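Picture frame task - how many demos before you trust it?

stullard_shed
2018-07-15
Got 108 demos of standing the frame up on the table, two hand-held grippers, one on each side. Plan was 200 but my wrists are cooked. Anyone stopped early and been happy with it?

tapia_fan
Depends how samey they are. If you grab the same rail every go, 200 won't save you.

stullard_shed
Fair. I've been moving the frame between takes and grabbing it by the thick rail mostly, tips either side of the wood. 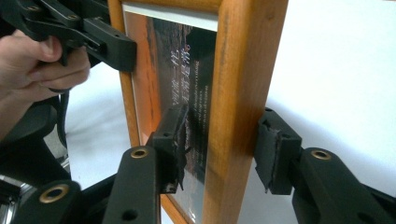 zorkmum: I'd bin the first 30 before you train on anything. Everyone's clumsy to start with and the policy learns your fumbling.

tapia_fan
Disagree! The fumbles are where it learns to recover. I kept mine in for the Stokari set, no regrets.

zorkmum
You had a heap more data than this, mate.

stullard_shed
Might train it both ways then - 30 more first, after tea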